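When Pletton put its first robot arm on bin unloading, the job it took over was done by two people per shift. Benedek Csonka, who ran that station by hand before he was moved to cell operation, describes the old work in terms of reach. "You leaned over the wall of the bin, picked up a bar, straightened, turned, set it down. On a normal shift that was 1785 bars between us. By the afternoon you picked slower and you stopped looking at what you picked."

The arm now picks from the same kind of metal bin. Bars arrive in mixed colors and lie at whatever angle they land. According to Enikő Hegyi, the process engineer responsible for the cell, sorting by color was the easy part. "Color was working in the first week. Bars that lie against each other, or under each other, took until the end of the second month. The gripper needs clearance on both sides of the part, and close to a wall it often has clearance on one side only."

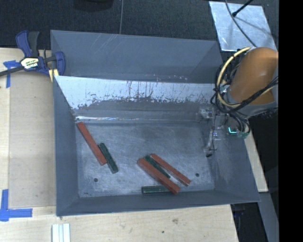 What happens when the arm can't find a bar it is able to pick?

It tries a second approach angle, then stops and calls the operator, who moves the bar by hand and restarts the cycle.

Csonka is that operator on the early shift. He logs each stop with a cause code, and Hegyi reads the codes every Monday. In the first full month there were 172 stops. In the most recent one there were nearly 70. Most of the remaining ones are coded as wall contact or overlap.

"The log is the part of the job I had to learn," Csonka says. "Before, if a bar was stuck, I pulled it out and forgot it. Now I have to say why it was stuck, and the code has to be right, or they change the wrong setting."

His pay grade went up one step with the move. His former partner at the station, Genivaldo Conceição, chose a transfer to packing instead. Conceição says he was offered the same training and turned it down. "I don't want to wait for a machine to call me. In packing I set my own pace, and I have people to talk to."

Hegyi concedes that the operator's day is less even than it was. Long stretches pass without a call, then several come close together when a bin is almost empty and the last bars lie in the corners. She has asked for a second cell to be placed within sight of the first, so that one operator can cover both. Csonka has no objection to that, provided the two cells don't reach the bottom of their bins at the same time. The start times would have to be offset, and the schedule for that has not been written yet.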